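Search jobs, projects, people
Search
All categories

Test Engineer, Gripper and Controller Comparison (fixed term)

Truster Manipulation Laboratory, Hernden
Posted: February 2020
Reference: 1487

Truster is looking for a test engineer to join its hardware evaluation group in Hernden. The post is full time and fixed term, ending in July, with the option of an extension if the second phase of the Tello project is funded. The work is practical. Most of the day is spent at a test cell, and the rest on logs, scripts and written reports.

Background

Tello compares end effectors and controllers on kitchen preparation tasks. Each combination of gripper, wrist camera and controller is run through the same set of tasks on the same arm, with the same objects and the same starting layouts. The purpose is to give the groups that build on our results a basis for choosing hardware before they commit to a design.

Grippers under test fall into 3 classes: parallel jaw, multi-fingered, and suction with a compliant cup. The parallel jaw units are largely done. Work on the multi-fingered units is in progress and will take up most of the successful applicant's time. Two controllers are compared on every gripper. One is the position controller supplied with the arm, and the other is Trinach, an impedance controller written in house by Prodromos Tzanetos and Fredy Ñahui.

Duties

- Mount, align and calibrate grippers on the arm, including tool center point and payload identification after every change of adapter or coupling.
- Run test series of 100 trials per gripper and controller pair. A series is run on one calibration. If the calibration is lost, the series is started again.
- Reset the workspace between trials according to the layout sheet.
- Record outcome, grasp force, cycle time and failure type for each trial. Failure types are taken from the existing code list. New codes are added only after discussion with the group.
- Check fixed and wrist camera calibration at the start of each shift and after any contact with a camera mount.
- Keep the wear log for finger pads, couplings and cables.
- Write a test report for each gripper, normally 10 pages with plots and a fault table.
- Help with the design of new task layouts, especially for small, soft or irregular food items.

Required

- A degree or completed technical training in mechanical engineering, mechatronics, electrical engineering or a related field. Equivalent work experience is accepted.
- Hands-on experience with at least one six- or seven-axis arm, including work close to the arm under reduced speed.
- Working knowledge of Python and Linux. You should be able to read a driver written by another person and find out why it drops packets.
- Basic statistics: confidence intervals for success rates, paired comparisons, and a sound idea of when a sample is too small.
- Clear written English.

Useful but not required

- C++ at a level sufficient to change controller gains and filters in Trinach and rebuild it.
- Experience with force and torque sensors, in particular drift and temperature effects.
- Hand-eye calibration with fixed cameras.
- CAD and 3D printing for adapters and fingertip inserts.
- Previous work with food handling equipment.

Current state of the test cell

The arm is bolted to a metal base plate on a slatted aluminum platform behind the work table. Grippers are attached below the wrist through an adapter block and a metal coupling. A change of gripper is done by one person with hand tools and is followed by the full calibration routine.
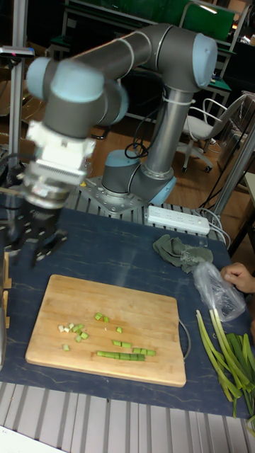
The task set is built on ordinary kitchen items. Green onions are used both as whole stalks and as chopped pieces on a bamboo cutting board, and they separate the grippers well. Short cut segments are light, they roll, and they are easily pushed by a finger that comes down a little off center. Under the position controller, the typical failure is contact with the board before the fingers close. Under Trinach, it is a slow slide of the fingertips along the surface. Both are to be measured on all multi-fingered units, with approach height and closing speed varied separately.

A person works at the table during layout changes. All staff at the cell complete the site safety course and are signed off by Nelly Cárdenas before their first shift. Speed and force limits are set in the arm's safety configuration and are not changed by test staff.

Conditions

The position is based on site in Hernden. Remote work is possible during report writing, by agreement with the group lead. Shifts at the cell are early or late and are planned two weeks ahead. The salary follows the Truster technical staff scale and depends on training and experience. Relocation costs are not covered.

How to apply

Send the following as a single PDF and quote the reference number:

- A resume of no more than two pages.
- A one-page description of a hardware test you planned or carried out. State what was compared, how many trials were run, and what you would change.
- The names of two people who can comment on your work.

A code sample may be included as a link. Cover letters are not needed.

Applications go to Percy Huanca, hardware evaluation group, through the Truster application form. Questions about the technical content of the post should be directed to Jhosep Benavides. Applications are read as they arrive, and the post will be closed when it is filled.

Selected applicants are invited to a half-day visit. It consists of a short interview, a calibration exercise on the arm, and an hour with a set of trial logs containing known faults. Applicants receive written feedback on the exercise and the logs.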